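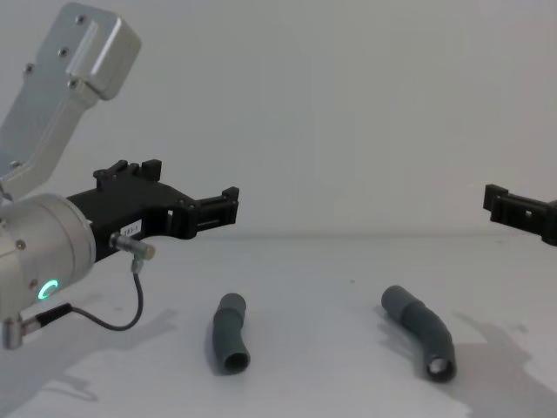 Hello again from the back half of the building! May has been a busy month over here, and a good one, and I've been promising Shahnaz a proper write-up for the newsletter since before the roof got fixed, so I finally sat down on Tuesday with a large coffee and no meetings to get it done.

Most of you know that Trorbridge has had us working on hoses. If you've walked past and wondered why grown adults are steering two robot arms with such serious faces over a couple of bits of rubber tube, well, that's the job. The Clollitz people want to know whether a pair of arms can learn to pick up short, bendy pieces and fit them end to end, and the way we go about it is to do the task ourselves, through the robot, over and over, and keep the recordings. One person sits at the controls, a hand on each handle, and whatever your hands do, the arms do. Open your fingers and the gripper opens. Sneeze and, well, please don't sneeze.

We passed 800 saved demonstrations this month, which made me happier than I expected. The goal for this round is 1472 (don't ask me where the number came from, Marcus worked it out with Novport over a very long phone call and I've stopped questioning it). On a good day one driver can save 60 before their shoulders start to complain, and we'd much prefer you stop there and go for a walk than push on and hand us a pile of tired ones.

I want to say something about the tubes, since they've taught us more than anything else. They're a dull gray-green, they bend whichever way they please, and they give under the grippers, so the way you'd grab a block or a metal pin doesn't carry over at all. If you come in too fast, the tube rolls. If you squeeze too hard, the open end goes oval and then it won't line up with its partner, and you'll spend the next half minute chasing it around the table muttering. Korkor Agbenyega has the nicest touch of any of us. She lowers the left arm until the fingers are on either side of the short tube, waits a beat, and only then closes. I timed her against myself once and she was quicker, even with the waiting, so I've been copying her ever since and my own numbers have gone up.

The longer tube is a different story. It has a curve to it, and everybody's first instinct is to take hold of the middle, which feels natural and leaves you with an end that points off toward the wall. Go for a spot closer to the end you plan to join. Jalen Szabo figured this out in his first week, and his uncle Mortimer, who had been doing it the other way since winter, took it very well, all things considered. (There was some grumbling over lunch.)

We had a long talk about how tidy the demonstrations ought to be, and I'd like to share where we ended up, as a few of you have asked. My feeling at the start was that we should only keep the beautiful ones, where both arms glide in and everything meets the first time. Shahnaz Herath made the case for keeping the ones with a small stumble and a good recovery, and she was right, I think. If the robot has only ever watched perfect pickups, it has nothing to go on when a tube slips. So now, if you fumble and then fix it calmly, save it. If you fumble and then flail, throw it out and start again with no hard feelings. Shahnaz went back through 200 of the older recordings with this in mind and rescued a good many that I'd have tossed, so thank you, Shahnaz, and I'm sorry about your weekend.

Some small requests for anyone taking a shift, old hands included:

- Move the tubes between tries. Turn them, swap their sides, put one nearer and one farther. We've all fallen into the habit of setting them down in the same two spots, and then that's the only thing the robot learns.
- Begin every recording with both arms up off the table and both grippers open, facing each other. Marcus spent an entire morning sorting out a batch where we'd each started wherever we liked.
- Keep an eye on the cable at the left wrist when you turn that arm. It hangs in a loop and it likes its slack.
- Wipe the tabletop when you finish. White shows everything, and I do mean everything.
- Write your name in the log, please, even if you only did a handful.

We'd love a few more drivers for the next stretch, and you don't need to be technical in the least. Some of our best sessions have come from people who sew, or fish, or frost cakes, and who are used to being patient with something floppy. Two evening slots are open, and there's usually a spare seat after lunch as well. Korkor will sit beside you for the first hour, and she's very kind about dropped tubes.

Once this round is finished we move on to the Zacharias parts, which I'm told are stiffer and come with a clip, and I've already heard three different opinions on how to hold the clip from people who haven't seen one yet. I'll report back when there's something to report. In the meantime, stop by and say hello, and if you'd like to put your name down for a shift, the sign-up sheet is on the door by the coffee machine, under Mortimer's calendar.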